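Speaker notes – Stomis programme, session on example gathering
Version for presenter. Slide cues on their own lines.

Slide 1 – Title

Welcome the audience and give the name of the programme. State that the talk covers how examples are gathered at the Janitz site and does not cover training or results. Those are dealt with in the Tokgöz talk, which follows after the break. Questions are to be held until the end, except where a term is unclear.

Slide 2 – What the programme was asked to do

The programme was set up to supply examples of small bench tasks to a learning system. An example, for our purposes, is one complete attempt at a task by an arm under the control of a trained operator, together with the views from all cameras and the written instruction that the operator was given. Partial attempts are stored separately and are not counted.

The target agreed for the first phase is 1000 accepted examples. At the time of writing 600 have been accepted. Say this plainly and move on; the pace of work is discussed under slide 6.

Slide 3 – The liquids task

Explain that the task belongs to the family known internally as Wuvuvell, in which an arm handles tubes and coloured liquids. The liquids carry no hazard. Colour is used so that a reviewer, and in due course the system itself, can tell one tube from another without reading a label.

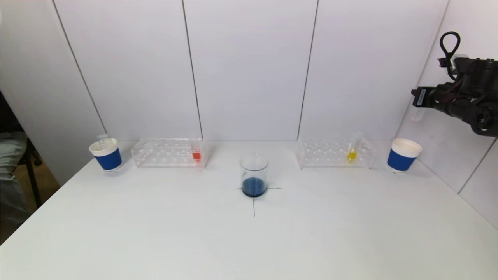 Each written instruction names an object by its colour or by its place on the table, and never by a number. Earlier instructions used numbers, and operators had to keep looking away from the work to check a printed sheet. The change was made in January. Instructions written before that month have been rewritten, and the old wording is kept in the archive for reference.

If asked about spills: the site keeps a log, and a session is stopped until the table has been cleaned and checked by a second person. Do not offer figures from memory.

Slide 4 – Setting out the table

Stress that the layout is part of the example. A marked position is provided for an object where its place matters to the instruction, and objects without a mark may be moved by a small amount between attempts. This variation is deliberate and is set by the session plan. Operators are asked not to add variation of their own.

The plan for each session is issued the evening before. It lists the objects, the starting place of each, and the number of attempts to be made before the layout is changed. A layout is normally kept for 80 attempts. Sessions that fall short are completed on the next working day with the same layout, and the set is marked as split.

Slide 5 – What each camera is for

Remind the audience that no single view is enough. The wide view records the order of events and the state of the table as a whole. The close view records the approach to an object, and it is the one reviewers turn to when a grasp is in dispute.

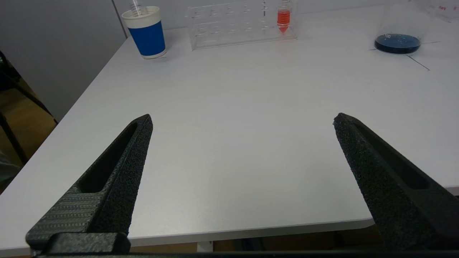 Reviewers at Janitz are instructed to judge the close view on three points: whether the fingertips can be seen, whether the surface between them is clear at the start of an approach, and whether distant objects can still be identified. The last point is often neglected. With the fingers spread wide over bare table, the rack along the far edge can be made out and the orange-red tube in it is plain to see, although its top lies outside the view. The beaker in the corner is also only partly in view, yet its dark blue liquid and the crossed black lines under it are enough to place it. A view of this kind meets the standard.

Pause here. In previous deliveries this slide has drawn questions about whether objects that are only partly visible should lead to rejection. The answer is no, provided that the wide view shows them in full.

Slide 6 – Review and acceptance

Every attempt is seen by two reviewers, working apart. Where they agree, the decision stands. Where they differ, the attempt goes to the site lead, whose decision is final and is recorded with a short reason. Training for a new reviewer takes 4 weeks.

Review is at present the slowest part of the work. Attempts are collected faster than they can be checked, and the programme has chosen to slow collection in place of lowering the standard of review.

Slide 7 – Matters still open

Mention the following briefly:

Whether an attempt in which the operator corrects a mistake should be accepted. Current practice is to accept it and add a note.

Whether lighting should be varied. All sessions to date have used the same lights.

Whether the same operators should be used across all tasks – Tokgöz has asked for this, and the matter is under discussion.

Slide 8 – Close

Thank the audience. Refer them to the Stomis handbook for the full review standard, and open the floor. Allow ten minutes.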